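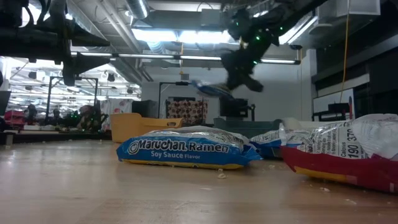

Paquetes de Maruchan Ramen sobre una mesa de madera clara.

Vodida, comunidad de ayuda
Fotografía de animales > Luz y exposición

Mi perra negra sale como una mancha sin ojos

patas_negras
Miembro desde marzo, 3 mensajes

Hola a todos. Tengo una perra mestiza completamente negra, de pelo corto, y no consigo una foto en la que se le vea la cara. O sale la silueta negra sobre un fondo correcto, o sale la perra gris y el fondo quemado. Quiero hacer una copia grande para colgar en el pasillo, 50 x 70 más o menos.

Uso una cámara réflex de las de entrada, con el objetivo que venía en la caja y un 50 mm f/1.8 de segunda mano. Disparo en JPG. He probado en el salón, con la lámpara del techo, y en el parque a mediodía. También compré un flash Egan pequeño, pero con él los ojos salen verdes y el pelo brilla como si fuera plástico.

La perra se queda quieta si hay comida delante, unos segundos nada más. ¿Qué cambio primero, la luz, los ajustes o el sitio? No quiero gastar mucho más dinero. Además, ¿el laboratorio puede aclararla al imprimir o eso tengo que hacerlo yo?

Gracias de antemano.
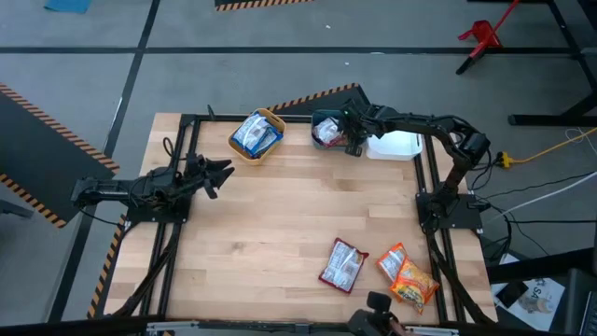
Publicado por luzdeventana el 22 jun 2026

Cambia primero la luz. Con la lámpara del techo se le ilumina el lomo y la cara queda en sombra. Al mediodía en el parque pasa lo mismo.

Ponla cerca de una ventana grande por la que no entre sol directo. La ventana tiene que quedar delante de la perra y un poco a un lado, y tú con la espalda casi pegada a la pared de la ventana. Apaga las luces de casa. Si la colocas bien, verás el reflejo de la ventana en los ojos, y con eso la foto ya cambia mucho. Mira ese reflejo antes de disparar. Si no está, gírala un poco.

Ajustes con el 50 mm: f/2.8 o f/3.5, velocidad 1/250 y el ISO que haga falta. A f/1.8 te saldrá enfocado el hocico o los ojos, pero rara vez las dos cosas. Enfoca al ojo más cercano.

En cuanto a la exposición, mi experiencia con animales negros es esta: si la perra ocupa casi todo el encuadre, la cámara intenta volverla gris y hay que compensar a la baja, entre -2/3 y -1. Si ocupa poco y el fondo es claro, la cámara expone para el fondo y hay que subir. Por eso te salen los dos problemas a la vez, porque cambias de fondo entre una foto y otra. Busca un fondo de tono medio (un sofá marrón, una puerta pintada, un seto en sombra) y déjalo fijo.

Dispara en RAW. El programa que viene con la cámara suele servir, y si no, Tomus abre casi todos. Sube las sombras poco a poco. Si el negro empieza a verse azul o con ruido, te has pasado.

El flash guárdalo, o rebótalo en el techo si la cabeza gira. Nunca de frente.
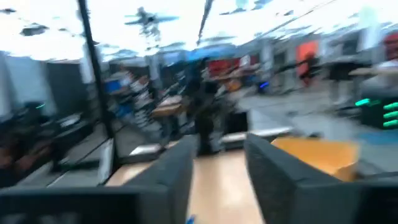 Caja de cartón sobre la mesa.

rosendo_no
Miembro desde marzo, 1.112 mensajes

Yo hago las fotos de los míos con el móvil en el portal, con la puerta abierta, y quedan bien. Tanto RAW no hace falta. Eso sí, límpiale las legañas y pásale un paño húmedo por el lomo, que en negro se ve todo el polvo y luego te toca borrarlo pelo por pelo.

Para que mire, yo hago un ruido raro una sola vez. A la segunda ya no hace caso.

Lo del tamaño no lo sé. Yo nunca he impreso nada más grande que un folio.
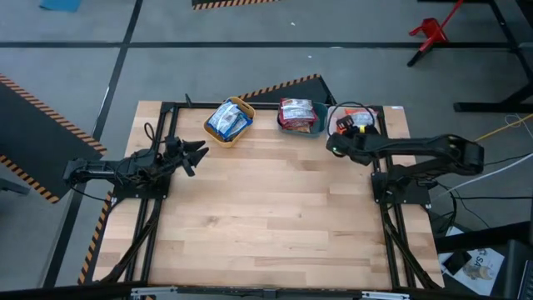
Boletín de Vodida, n.º 89

copia_mate
Miembro colaborador, 1.591 mensajes

Respondo a lo de la impresión, que se ha quedado sin contestar. El laboratorio puede aclarar la copia, pero lo hace de forma global y te va a lavar los negros. Es mejor que lo dejes hecho tú.

Casi todas las pantallas están demasiado brillantes. Baja el brillo a la mitad y vuelve a mirar la foto. Si no distingues el pelo del cuello, en papel tampoco se va a distinguir. Antes de pedir el 50 x 70, encarga una prueba pequeña en el mismo papel y mírala en el pasillo, con la luz que haya allí.

Para perros negros pido papel mate o semimate. El brillo da un negro más profundo, pero en un pasillo vas a ver la bombilla. Yo encargo las mías en Matstead y tardan una semana. Piden JPG en sRGB a máxima calidad.

Si el original es de una réflex de entrada y no recortas mucho, te llega de sobra para ese tamaño.

patas_negras

Gracias a los tres. He probado en la ventana de la cocina con la puerta verde detrás y ya se le ven los ojos. Me falta pasarme a RAW y pedir la prueba en mate.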